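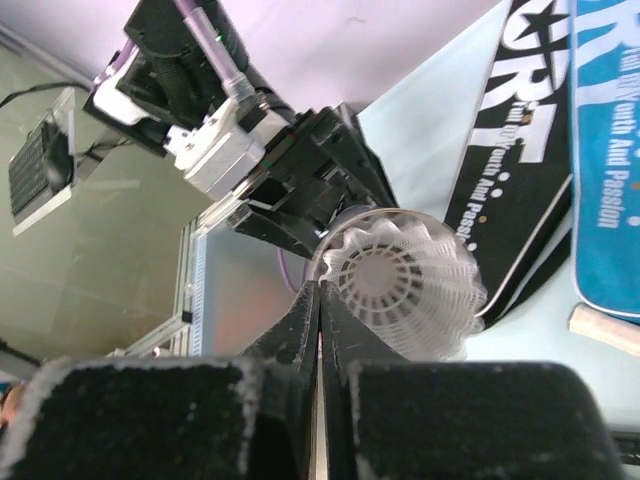
Shuttlecock, mesh skirt facing up

Last updated: June

Thread: Paid newsletter placements – does anyone get real buyers from these?

mossgate_shop
We sell racket sports gear online, small store. Fomero keeps pitching us a sponsored slot in their weekly roundup. Their rep says we'd see 131 clicks minimum per send. Has anyone run one of these and checked the orders afterward, not just the clicks?

tallowbee
Ran 4 of them last year through Fomero. Clicks came in as promised. Orders from those clicks: zero, zero, one, zero. The one got returned. Take that how you like.

kip_ads
Depends what you were selling and what the landing page looked like. I've had decent results from newsletters. A click that doesn't buy today may come back through search later, and you'd never tie it to the send.

tallowbee
That's what the rep told me too. Funny how the sales you can't trace are always the good ones.

kip_ads
I don't work for them, if that's what you're getting at. Use a coupon code that only appears in the newsletter. Then you have something to count.

mossgate_shop
We did a code with Tondow in the spring. It ended up on a coupon site the same afternoon, so the numbers were junk.

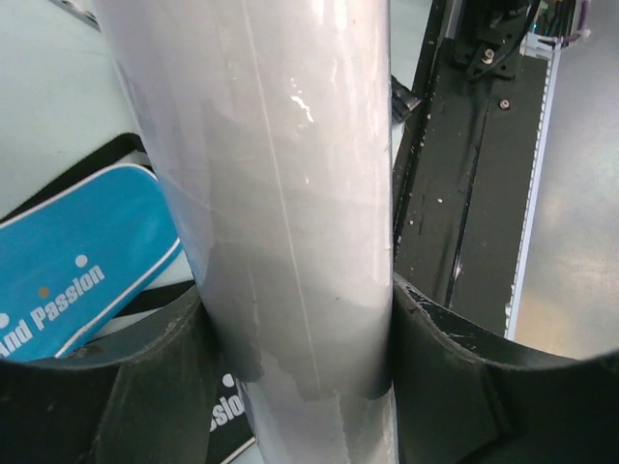 Pale gray cylinder, close up

hollis_dept
Look at time on page before you pay for anything else. When I tested Tondow, 19 visits out of the first batch left in under 5 seconds. Could be link scanners in people's mail programs, could be something worse. Either way they billed me for them.

rw_lanes
Link scanners are normal and every list has them. A decent seller filters them out before reporting. Did you ask?

hollis_dept
I asked. Got a PDF about "engagement quality" and a discount offer on the next send.

rw_lanes
OK, that's bad. I still wouldn't write off the whole channel over one seller. The Lullthorpe list is small but people do read it, and they'll let you pay per order if you push.

tallowbee
Per order is the only deal I'd sign now. If their readers buy, they lose nothing by agreeing to it.

kip_ads
They lose plenty if your checkout is slow or your prices are high. I wouldn't take that deal as a publisher, and I don't think saying no makes anyone a crook.

mossgate_shop
Fair. I asked Fomero about per order and the rep said he'd "circle back." Meanwhile I put the tracking links through Pacheco so I have my own click log – will post what it shows if we go ahead with a single send. No way I'm signing for the full package.

hollis_dept
Get the refund terms in writing first. Mine were on a page that changed after I paid.

Contact the moderators | Copyright forum owners and posters | Back to top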